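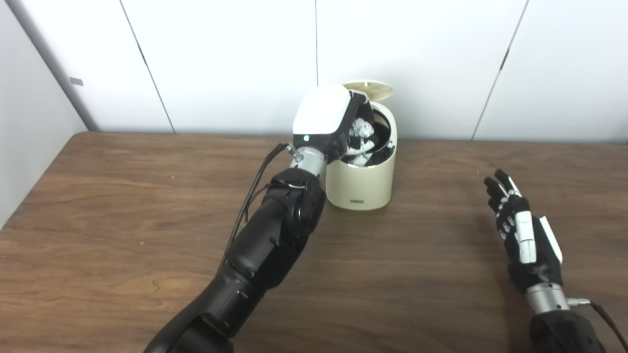 Left gripper at the bin mouth, lid open, paper wad inside. Right hand held clear.

November 5, 2022. Gripper comparison, bin task, left arm.

Swapped the parallel unit for the Flitix gripper on the left wrist. Multi-finger hand stays on the right. Same controller, same arm gains as the June runs. Petro re-did the tool offset before we started; the old one was 8 mm short.

Task: pick up crumpled paper, carry to bin, lower, release. Arm at 75 percent speed, lid opened by hand before each run. Start pose for the right arm is palm toward the bin, fingers up.

Two things to note. The housing is wider than on the old unit, so the approach has to be steeper or the shell touches the rim. Moved the waypoint 5 cm higher and the contact stopped. Second, the wrist cables loop out on the left side of the forearm. No snag today, but the loop gets close to the elbow when the arm folds. Shadi wants a clip there.

Release is slower than I would like. Paper tends to stay on one fingertip after the open command. Tried a longer dwell, small improvement. Maarja suggests a short wrist shake before retract.

To do: cable clip, shake motion, repeat with the right hand doing the drop.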